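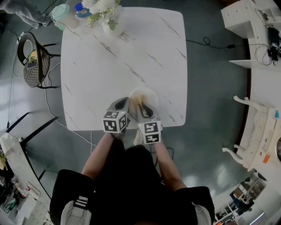 White flowers in a white vase at the far side of the table.

How to Write a Job Post That People From Different Backgrounds Will Answer

I've been helping small companies hire for a while now, and the question I get more than any other goes something like this: "We'd love a more mixed team, but everybody who applies looks and sounds like us. What gives?" Nine times out of ten I ask to see the job post, and there's the trouble (well, most of it!).

So let's fix the post. You'll want the last one you ran, a pen, and an hour when the phone is off.

Step 1. Print it and cross out the wish list

Go down your requirements and put a line through anything a new hire could pick up in their first couple of months. I did this last October with Ciston, a packaging supplier, and the warehouse lead post lost more than half its bullets. Out went the bachelor's degree, out went "experience with our inventory software" (a program you can learn over a weekend), and out went "must own a vehicle" for a job with no driving in it whatsoever.

Some readers will apply when they match a few of the bullets. Others look at the same list, see one thing they don't have and close the tab, and a lot of those are people you'd want to talk to.

Step 2. Say which languages help

If you sell to customers who speak Vietnamese or Spanish or Arabic, put it in the post as a plus, and pay for it if you can. Lụa Lâm, who ran support at Zivik when I worked there, added a single line: "Speak another language? Tell us, we'll use it." That line brought in people who had been leaving their second language off their resumes for years.

Be careful in the other direction, too. "Native English speaker" needs to go, today. It's unfair, and depending on where you are it can land you in legal trouble. What you probably mean is "can write a clear email to a customer," so write that.

Step 3. Put the pay in

I know, I know. Every owner I work with squirms at this one. Post the range anyway, and make it a real range, with a top number you'd truly pay. When you leave it out, the people with friends in the business know what to ask for and everyone else is guessing.

If there's a signing bonus, say how much. Sqalli was offering $4000 and only brought it up at the second interview, by which time a good few candidates had taken other offers. Ouch.

Step 4. Read it out loud to somebody outside your company

Your sister, your neighbor, whoever will sit still. Ask them to stop you every time they hit a word they'd have to look up. "Rockstar," "crushing it," "work hard play hard," "culture fit," all of that gets a raised eyebrow from normal people. So do sports expressions, which are a real headache for anyone who grew up with different sports. Swap them for what the person will do on an ordinary morning.

My first draft for Grillex came out at 948 words and my neighbor fell asleep (he says he was resting his eyes). I cut it down to what mattered: the job, the pay, the hours, the place, how to apply.

Step 5. Put it somewhere new

A perfect post on the same old board gets you the same old pile. Pick 2 places you've never used before. Community college career offices are great, and so are cultural associations, adult English programs, church and mosque bulletin boards, and veterans' groups. Call first and ask what format they like. Some want a flyer, some want an email under 200 words, and one lady wanted it by fax, so I went and found a fax machine.

Step 6. Decide your questions before the first resume comes in

Write down five or six questions and ask every candidate the same ones in the same order. Take notes while they talk, and score the answers before you chat with your partner about how it went. It feels stiff the first time! By the third interview you'll be glad of those notes, because by then everybody has blurred together.

Also ask each person if there's anything they need for the interview, such as a different time, a ground floor room or a phone call in place of video. Put the offer right in the invitation email so they don't have to bring it up themselves.

One more thing on timing. Leave the post up for at least three weeks. Word of mouth in a new community is slow, and the folks you were hoping to hear from often write in during the last few days.

Posted 2020-08-01 under Hiring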